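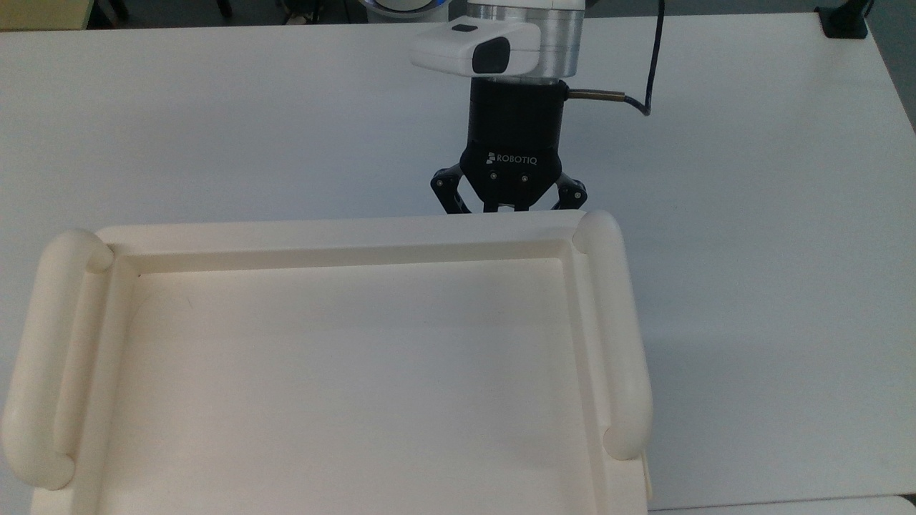 Thursday, May 13, 2021

Glue notes, bookbinding bench. Wheat paste batch 2 went lumpy again. I blame the whisk; Afiq Harahap blames me. Strained it twice through muslin and used it on the Tollach ledger, spine only. The Manurung paper cockles if you so much as breathe on it, so pressed overnight between boards with five sheets of blotter.

Job 1509 still wants endpapers. The marbled ones from January have faded to the colour of weak tea — the customer may like tea. Ask before cutting.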